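# Yeoh opens its glove bench to customers, and shares how its Fellora hand is looked after

Saturday, November 28, 2020 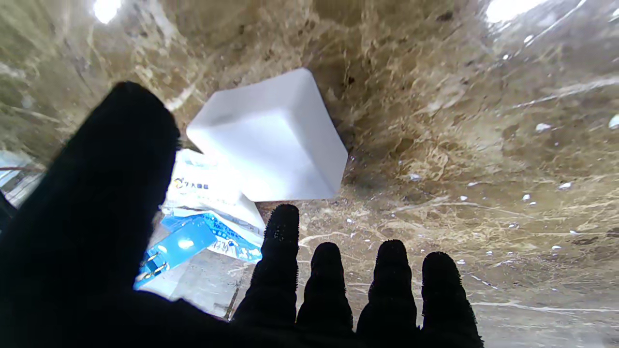
*The Fellora hand in its dark fuzzy glove, fingers spread, with a white block and a white and blue package on the surface beyond.*

Anyone who has kept a robotic hand going through a busy year will know that the fingers get most of the attention and the glove gets very little. At Yeoh we have come round to giving the glove its proper due, and we are delighted to say that from today customers of our Fellora hand can book a place at the workshop's glove bench and learn the whole routine from the people who do it every week.

The cell in question, known in the building as Clameo, has one arm, one five-fingered hand and a camera at the wrist that looks out past the palm. Its hand has now closed 2528 times since it was last rebuilt in July, and it is still on its original finger cords, which pleases us no end.

"I used to change the glove when it looked tired, and I'm afraid that meant whenever I happened to notice," said Danang Lau, who looks after the cell. "Now it comes off every 200 grips for a brush and a look at the seams. I go over the fingertips with a soft brush, index finger first, and I don't put the glove back until I've opened and closed the bare hand a few times and listened to it."

The full service comes at 2000 grips and takes a morning. The arm is parked and the power is locked off before anybody touches the wrist. Each finger cord is checked for fraying, the thumb joint gets one drop of Cilero light oil (please, only the one!), and the lens is wiped with a dry cloth. A fitted glove should sit snugly at the base of every finger, with no fold across the palm. Last of all the hand is spread wide and the camera view compared with the one saved at the previous service.

Herman Osman, who wrote the service sheet, added: "People ring us about weak grip, and we end up talking about how the glove was put on. Start with the thumb, take your time, and ring us anyway. We like the calls."

Bench sessions are free to Fellora owners and include a spare glove to take home. The service sheet, part number 1303, can be requested from the Yeoh workshop desk, and printed copies will go out with all new hands.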